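Tolter's clothing swap is moving to the old Mamani building

I got the news from Rukhsana Kazmi while I was standing in line for coffee, and I may have yelped a little. The Tolter clothing swap, which has been squeezed into the back half of the library's meeting room for as long as I've been going, is getting its own space in August. It's the ground floor of the old Mamani shoe store on the corner of Jovik Street, the one with the green awning (well, it used to be green).

If you've never been, the way it works is pretty simple. You bring clean clothes you're done with, you get a paper ticket for each piece, and you trade the tickets for whatever catches your eye. No money changes hands. I've come home with a raincoat, two pairs of kids' snow pants and a bright orange blazer that my sister still won't let me wear to her house.

The trouble has always been room. Last year 2445 pieces came through, according to the notebook Rukhsana keeps by the door, and every one of them had to be hauled in, hung up, taken down and packed away again before the library closed. Coats were the worst. You'd have people three deep at the coat end and a whole table of perfectly good sweaters that no one could get to!
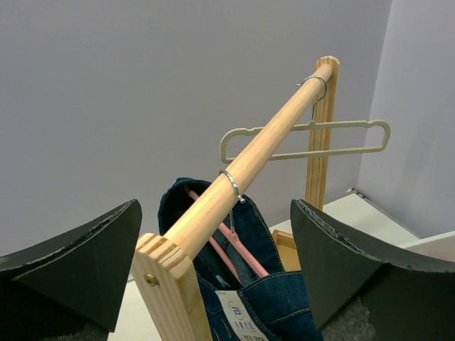

The new place fixes a lot of that. Things can stay hung up between swaps, for one, so setup goes from most of a morning to pretty much unlocking the door. There's a real fitting room, left over from when Mamani tried selling dresses along with the shoes (anybody else remember that?), and a storage closet for the off-season stuff.

Rent is the part I was nervous about. The building belongs to Châu Quan, who grew up a couple of blocks over and now runs the Omden frame shop next door, and she's letting the swap have the space for $15 a month through next spring. "It's been sitting dark and I'm tired of looking at it," she told me. She does want the heat kept low when the place is closed, and she'd like somebody to finally deal with that awning.

There's also a $1000 grant from the Tolter neighborhood fund, which is going toward paint, better lights and a ramp at the side entrance. Rukhsana says the ramp comes first and the paint can wait. I had opinions about the paint (yellow, please) and she wrote them down very politely.

Hours are going to change too. The swap will run in the evening as well as the morning, from 5 to 8, so people who work days can get there before the good jeans are gone. I'm hoping it'll thin out that mad rush at opening, although I admit I'm usually part of it.

A few rules carry over. Shoes are fine if they've got some life left in them. Underwear and swimsuits still have to be new with tags. Kids' clothes get swapped one for one no matter the size, and old tickets from the library days will be good at the new place, so go check your coat pockets. I found four in mine.

Drop-offs for the first swap can go to the frame shop any weekday before 6 p.m. Use bags you don't need back, and please, leave the hangers at home. They've got plenty.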